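Madmont Fitted Sheet — Sage

A plain fitted sheet in a soft grey-green, made for everyday use. Rajput weaves the cloth and Tonusberg cuts and sews it. The colour is muted and sits well with grey, white and most blues.

Sizes: single, double, king. Elastic runs all the way round the hem, and the pockets are deep enough for a mattress with a topper on it. If your mattress is unusually thick, measure it before ordering — we can't take sheets back once they have been washed.

The cloth is left unpressed and has no easy-iron coating. It will crease in the packet and on the bed. Most creases ease after a night or two, and a warm iron will take out the rest.

Sage with a periwinkle-blue cloth on top.
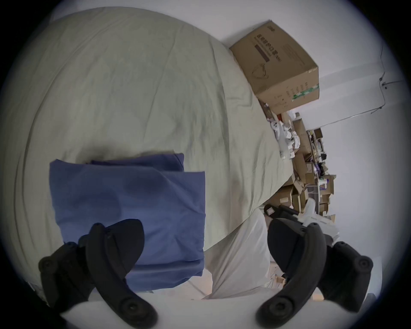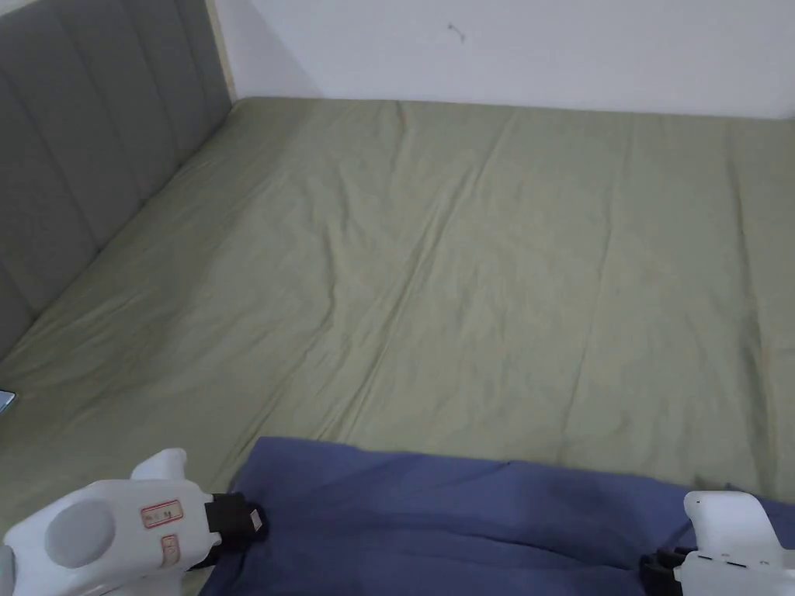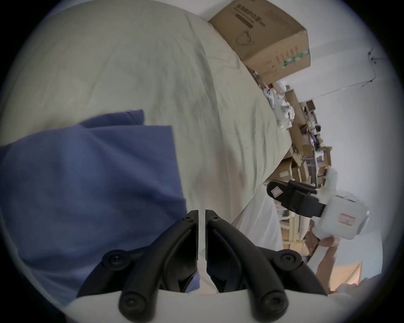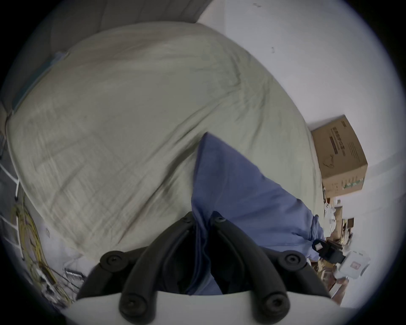 Blue is sold separately under the Komach name, in the same three sizes, with pillowcases in pairs. Orders for both colours go out together unless you ask us to split them.

Washing: 40 degrees with similar colours. Wash once before first use. Tumble dry low or line dry. No bleach. Fold while still slightly warm and it will lie flatter in the cupboard.

Stock code: 3285 (sage), 1615 (blue). Each batch is roughly 3000 sheets and the shade can shift a little from one to the next, so buy matching sets in one order.

Delivery takes up to 18 days. King size in sage is out of stock until December. For trade orders or fabric swatches, write to Ji-hoon Geum at the sales desk and give the stock code and size.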